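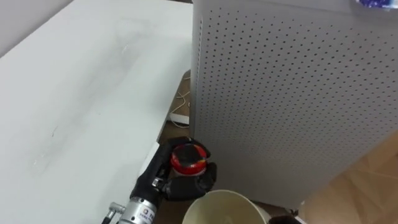 写真1 白い天板のテーブルと、右側の多孔パネルの筐体

ソストモント検査センター見学記 呼気試験と便中抗原測定の工程

2020/12/16、消化器系の検体検査を受託しているソストモント(Sostmont)検査センターを見学した。目的は、ヘリコバクター・ピロリ感染診断のうち、尿素呼気試験と便中抗原測定の前処理から報告までの流れを確認することである。案内は検査部のLīga Kairys氏にお願いした。以下、工程順に記す。検査法の一般的な解説は最小限とし、運用面の記録を主とする。

1. 受付と検体登録

検体は提携医療機関から専用の搬送箱で届く。呼気は採気バッグ、便は採便容器に入っており、受付で最初に系統が分かれる。登録には検体管理システム「アドゥグナ(Adugna)」を使用する。バーコードを読み取ると、依頼項目、採取時刻、服薬情報の有無が画面に出る。服薬情報が空欄の依頼はこの段階で保留となり、医療機関への照会に回る。

保留の理由で最も多いのは、プロトンポンプ阻害薬の休薬期間の記載漏れだという。同薬は菌の活性を抑えるため、服用中または中止直後の検査では偽陰性の可能性がある。当センターでは休薬の有無を結果判定の前提条件として扱い、記載がないまま測定に進めることはしない。抗菌薬の使用歴も同じ扱いである。

登録済み検体には作業番号が付く。見学時に手順の説明で使われた検体の番号は2060と2092で、前者が呼気、後者が便であった。番号は系統にかかわらず通しで振られるため、番号だけを見ても検査項目は判別できない。この点は取り違えの原因にならないかと質問したところ、容器の形状が異なることと、各工程の入口で再度読み取りを行うことで対応しているとの回答だった。

2. 尿素呼気試験

被検者が13C標識尿素を服用する前と後の呼気を比較し、二酸化炭素中の13Cの増加分を測定する。胃内に菌が存在すれば、菌のウレアーゼが尿素を分解し、生じた標識二酸化炭素が呼気に現れる。測定そのものは赤外分光方式の装置によるもので、装置の操作は単純である。

実務上の要点はバッグの管理にある。服用前と服用後のバッグは色の異なる栓で区別し、必ず対で装置に接続する。片方だけ届いた場合は測定しない。内容量が不足しているバッグも測定対象外となり、再採取を依頼する。再採取の連絡文は定型化されており、口腔内の影響を避けるための含嗽と、服用後の体位についての注意が併記されていた。これらは採取側の手順であり、検査センターでは確認できない項目であるが、値が判定基準の近傍に出た場合には医療機関に問い合わせることがある。

装置の校正は始業時に行い、標準ガスの測定値を記録紙に残す。記録紙は電子化の対象外で、綴じた現物が装置の脇に置かれていた。

3. 便中抗原測定

便検体は別室で扱う。採便容器から一定量を希釈液に懸濁し、濾過したのち、酵素免疫測定法で吸光度を読む。使用しているプレートリーダーの制御と判定には「エヴィッツ(Evitz)」という社内の処理手順を用いる。陰性対照と陽性対照の値が許容範囲を外れた場合、そのプレートの全検体が自動的に無効となり、手動で有効に戻すことはできない。以前は担当者の判断で一部の結果を採用できたが、この運用は廃止された。

水様便の扱いについて尋ねた。水分が多い検体では抗原が希釈され、感度が低下するおそれがある。容器の目盛で採取量を確認したうえで、性状を報告書の備考欄に記載するとのことである。性状の記載は三段階で、判断の基準となる見本写真が作業台の前に掲示されていた。

1プレートの処理枠は対照を除いて90検体に設定されている。枠が埋まらなくても、午前と午後の定時に測定を開始する。検体がそろうまで待つ方式に比べて試薬の消費は増えるが、報告時刻が安定する利点が大きいという説明であった。

4. 判定と報告

結果はアドゥグナに戻され、測定担当者と別の技師が確認してから報告となる。確認画面には前回値が並んで表示される。除菌治療後の判定では前回値との関係が重要であり、治療終了から検査までの間隔が短い依頼には注意表示が付く。注意表示があっても測定は行い、報告書に間隔を明記する。

報告書は陽性・陰性の別に加えて測定値を示す。Kairys氏によれば、測定値の大小から胃炎の重症度を推定しようとする問い合わせがあるが、そのような使い方は想定していない。また、いずれの検査も胃酸分泌量や胃粘膜の萎縮を評価するものではなく、その目的には別の検査が必要である。

5. 設備と保管

便検体の残余は冷蔵保管庫、濾液は冷凍庫で保管する。保管庫の温度は連続記録され、逸脱時には当直者へ通知が入る。冷凍庫の定数は200本で、超過分を別の庫に移すことは認められていない。期限が過ぎた検体は滅菌処理ののち廃棄業者に引き渡す。

試薬は製造番号ごとに棚を分け、切り替え時には新旧の並行測定を行う。呼気用の採気バッグはセンダリク(Sendalik)の製品に統一されている。複数社の製品を併用していた時期には栓の接続部に差があり、装置側のアダプターを付け替える手間があったとのことだった。

6. 所見

見学は二時間で終了した。受付での保留を厳格に行い、測定室では例外的な判断を残さない構成が一貫している。一方、校正記録が紙のままであること、保留検体の照会が電話主体であることは、処理量が増えた際の制約になると思われる。照会については、1月から医療機関側の入力画面で休薬情報を必須項目とする予定であり、保留件数の推移は次回の訪問時に確認したい。

呼気バッグの保存可能日数と搬送中の温度条件については、当日中に資料を確認できなかった。Kairys氏から後日送付を受けることになっている。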